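**Garkness Castle -- worth the detour or skip it?**

*tarnbeck_jo, 11 October 2021*

Hi all! I'm putting together a short trip in December, mostly to get time lapse clips of old buildings, and I keep going back and forth on Garkness Castle. I've got two nights in Drenier and one in Tarine. 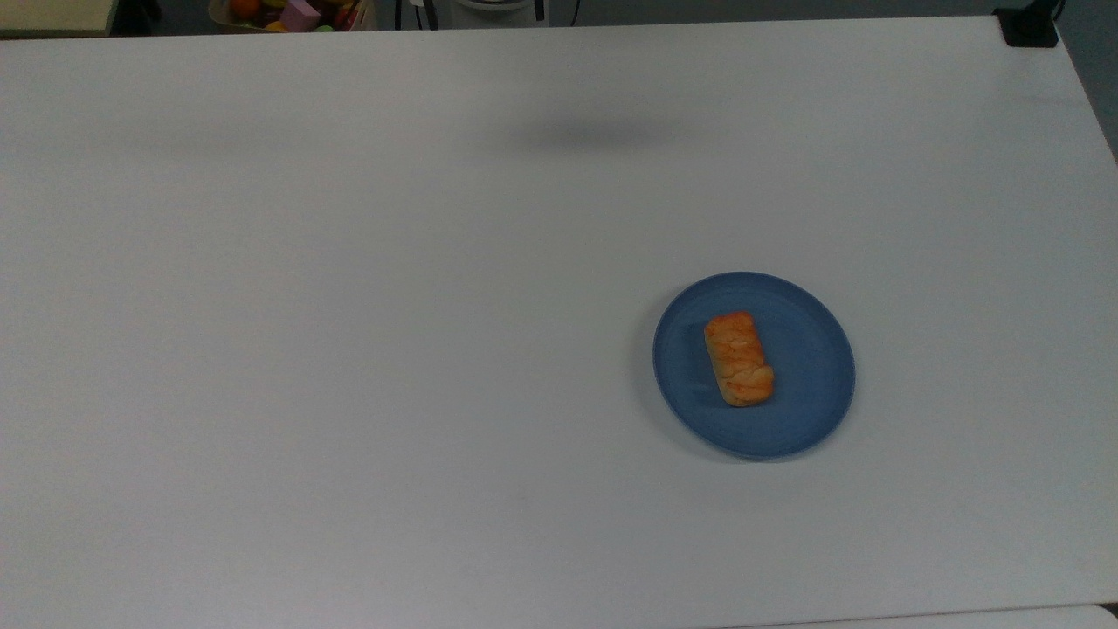 My trouble is that the castle is up to 2 hours from Drenier by bus, and I've heard the best side of it faces north, so it may be in shadow all day. Has anyone shot it in winter? I'd love those fast clouds over the towers, but I don't want to lose a whole day for one gray clip.

**slowpan_mireille**

Go! I went two winters ago and got my favorite clip of the whole year from the footbridge. The shadow helps if you ask me, you don't have to fight with the sky so much. Bring gloves you can work the camera in.

**oldmortar**

I'm going to disagree with Mireille here (sorry). The footbridge is pretty but everybody stands there, and the castle was half rebuilt anyway. The abbey at Au is older, it's an easy walk from the station in Tarine, and you can set up a tripod in the cloister if you ask at the desk.

**slowpan_mireille**

Half rebuilt is a stretch! The gatehouse was redone and one tower got a new roof. The walls are the real thing.

**oldmortar**

The gatehouse is what you see from the bridge, though.

**kestrel_100**

Can't speak for the abbey, but watch the bus -- there were only 3 a day back when I went in the off season, and the last one left before sunset. I missed it and paid for a very long taxi ride.

**tarnbeck_jo**

Ouch, okay, that changes things. Mireille, did you drive?

**slowpan_mireille**

I did, yes. I forgot about the bus thing. You could stay in the village, there's a guesthouse by the church, just call ahead. Tell them Mireille Sfeir sent you, they may even remember me!

**tarnbeck_jo**

Ha, will do. I think I'll swap one of the Drenier nights for the village and do Au on the way to Tarine. Oldmortar, is the desk at the abbey open all winter, or should I email first?

**oldmortar**

Email first. They close for lunch too, and it's a long one.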